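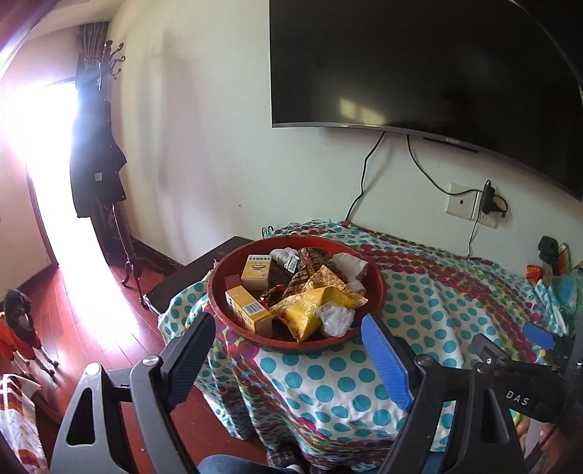
## Budget check: first handheld gripper setup for home data, what would you buy?

**tablecloth_pilot**

OK I am way too excited about this, so somebody talk me down if needed. We have money to start collecting manipulation demos in real homes, and I get to write the equipment list before December! Living rooms first, snack trays and tabletop clutter, one person seated with the gripper in hand.

Plan so far:

- 2 handheld grippers
- spare jaw pads in two colors
- a Lonar battery kit
- 5 storage cards
- $200 for props (boxes, wrapped candy, crinkly bags, all the annoying stuff)

Total cap is $2000 outside of the grippers, which come from another pot. What am I missing?

**mossgrip**

Love this. Buy more pads than you think. The ridged ones wear at the tips and then thin wrappers start slipping, and you'll blame the operator for a week. Two colors is a good call too, left and right are so much easier to sort out when you're reviewing clips. I like the black and blue pair.

**kestrel_88**

I'd cut the props budget to $75 and spend the rest on light control. Look at that window on the left, it's completely washed out! A couple of cheap blackout curtains in the kit bag and you get usable footage at noon.

**tablecloth_pilot**

Hmm, I want the sun in there though? Homes have sun. Glossy floors have streaks on them. If the policy only ever sees tidy light it's going to fall over the first time it meets a real living room.

**kestrel_88**

Fair, but there's variety and there's pixels with nothing in them. Bring the curtains and use them half the time.

**mossgrip**

Siding with the pilot on this one, sorry kestrel. I'd take the messy light. But I'd keep the full $200 for props, since a heaped tray is where it gets fun: upright boxes, flat boxes, one shiny candy in the middle of it all. You go through snacks fast (some of that is me).

**plorley_fan**

Power! Put a long extension cord and a charging hub on the list. Outlets are always up the wall behind the TV or behind the table and you can't go moving people's furniture. We got the Plorley hub for our second round and it was such a relief. Also a short checklist for pets, we lost half a Sunday to a very friendly beagle.

**tablecloth_pilot**

Adding both, and the pet checklist is going right at the top, small dogs included :)

Has anyone ordered from Siltow or Carrillo? Siltow has the cases in stock, Carrillo is cheaper but the wait is long.

**mossgrip**

Siltow for the cases. Carrillo for pads, order them today and forget about them.

**kestrel_88**

Carrillo for both if you can wait, their foam is nicer. And I'm still right about the curtains.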